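We use cookies to keep you logged in and remember your garage. By staying on the site you agree. OK / Manage

Brunura Owners Help > Track days & prep

Taping up the front end before a track day, worth it or not?

posted by Toprak, 7th February

First track day coming up in the Brunura coupe, standard car apart from pads and fluid. Bloke at work reckons I should tape the whole nose and the mirrors so it doesn't get peppered by everyone in front. Paint is original and I'd like it to stay that way. Do people still do this? And what tape, the stuff in the kitchen drawer or somthing special? Don't want it pulling the clear coat off at the end. Also do I need to worry about tyre pressures or just send it.
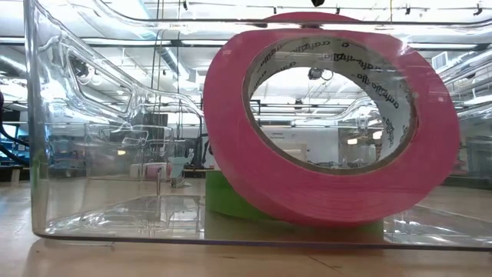

2 replies

Flollex

Yep worth it. Did mine with cheap packing tape once, never again. Baked on after lunch, spent the whole next evening with a hair dryer and a plastic scraper. Paint was fine, I wasnt. Get proper low tack film, enough for bumper and bonnet edge is cheaper than a respray by a mile.

Pressures just ask someone in the pits

Ottmar Pfeiffer

Bit more detail. Been doing Surnlow with mine for a few years, car has almost 800 laps on it there.

Wash and dry the nose first, properly. Grit under tape is worse than no tape. Front bumper, leading edge of bonnet, mirror backs, and the bit of sill behind the front wheels. Everyone forgets the sill and that's where sticky tyres throw the rubbish. Overlap from the bottom up so the air doesn't lift it. Don't cover the intake or the brake ducts, and keep clear of the headlight washers if you have them.
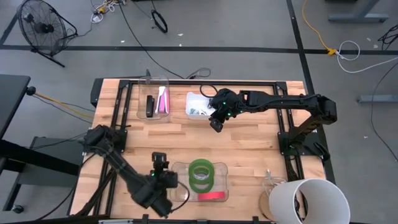

Take it off the same day while the panels are still a bit warm, pull it back low and slow over itself. Leave it on for the drive home if you must but not overnight. If any panel has been resprayed go very easy, I lost a patch the size of a coin off a mirror that a previous owner had painted. Cost me 175 to fix, still annoyed.

Pressures. Set them cold a little under the door sticker, do one gentle session, come in and check them hot, bleed back. Write it down or you'll forget by October like I did. Take your own gauge, the one at the servo is a guess.

Torque the wheels after the first session too. And take everything out of the boot!!

Contact us | © Brunura Owners Help | Back to top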